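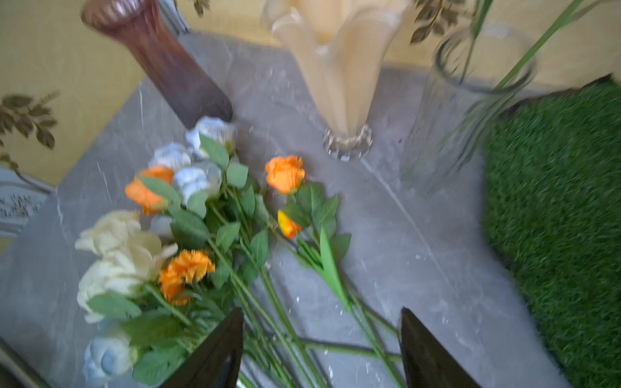 Fotis Tsolakis wrote in to say that my last post on vases skipped the only part he wanted, which was how long to cut the stems. He has three vases of different heights, one box of artificial flowers, and every arrangement comes out either sunk to the petals or leaning over like a ladder. He also asked whether it is worth sorting the stems first or whether that is just me being me.

It is worth sorting the stems first. The length question takes longer, so I will start there.

Artificial stems are usually wire inside a plastic sleeve, and they come far longer than most household vases need. The florist's rule is that the finished arrangement should stand one and a half to two times the height of the vase. That rule works for a tall, narrow vase with some weight in the base. It works badly for a vase with a small foot and a wide rim, where the load sits high and the whole thing can be tipped by a sleeve. For those I go down to one times the vase height above the rim and accept a squat result.

Do not cut on the first pass. Bend. A wire stem folded back on itself at the bottom can be unfolded later, and the fold takes up room in the base, which helps hold the stem upright. I only cut when the fold will not fit through the neck or when the vase is clear and the fold would show. I have been using the same pair of side cutters from Lerkum for this, and they go through the wire without crushing the sleeve. Kitchen scissors will not, and the wire will ruin them.

My box of stems is the Lanudano mixed assortment, item 2393, plus leftovers from two older sets. It covers roses in a few colors, including cream, orange and a pale blue and white, and more greenery than anyone needs. I tip everything out on the table and make piles by stem length, then by head size within each pile. Color comes last. People sort by color first because it is what they see, and then they find that all their orange is short.

On vases. A tinted vase hides the stems, so you can be careless below the rim. The dark reddish-brown kind is the most forgiving in this respect. An opaque or cream vase with a ruffled rim hides them too, but the ruffles decide where the stems can rest, and you have to work with the dips. Let the heavy heads settle into the low points and put foliage against the high points. A clear cylinder hides nothing. I use mine for thin grass stems only, because they look the same below the rim as above it and there is nothing to conceal.

I keep a note of what went into each vase so I can rebuild it after dusting. The tall one took 14 stems the last time, foliage included. That was two too many, and I have written that down as well. 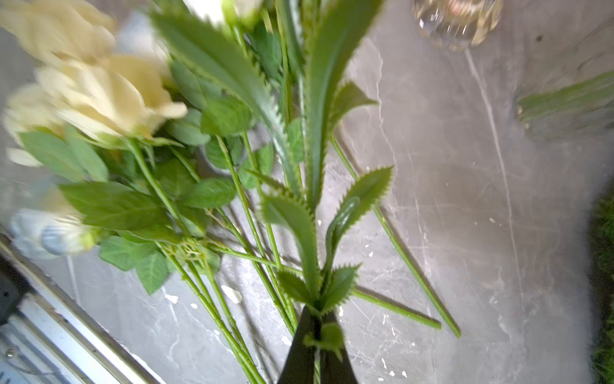 Foliage goes in before the flowers. The broad rose leaves are attached to the rose stems and will take care of themselves, but the long toothed fronds are separate on most sets and should be placed first to form a grid in the neck. Three or four crossed fronds will hold a rose at the angle you choose. Without them each stem slides to the wall of the vase and you get a ring of flowers with a hole in the middle.

I then build the bunch in the hand, lying flat on the table, before it goes near the vase. Largest bloom first, the second one lower and to the side, the smaller heads tucked in at the edge. Hold the stems at the point where they will meet the rim. If that point is below the lowest leaves, good. If leaves are caught under your fingers, slide them up the stem or pull them off. Most of the leaf clusters are push-fit and can go back on later, although the older Baptista stems I own have them glued, and those I bend upward instead.

Once the bunch is in, open it. Artificial petals arrive flattened from the box and many people leave them that way. Run a thumb under the outer petals of each rose and curl them outward. A hair dryer on low from a hand's width away will soften the fabric ones. Do not try it on foam heads, which shrink. I lost a white one this way on Tuesday.

Weight is the last thing. Wire is heavier than a real stem, and there is no water in the base to balance it. Tonder sells glass gravel in small bags and one bag is enough for a narrow vase, but dry sand works equally well in anything you cannot see through. For a faceted clear foot, use gravel or nothing.

For Fotis, then: tall vase first, fold the stems, cut none of them until all three vases are filled. Whatever is left over and too short goes in the lowest vase. I will do dusting separately, as there is a disagreement in my inbox about rice in a paper bag.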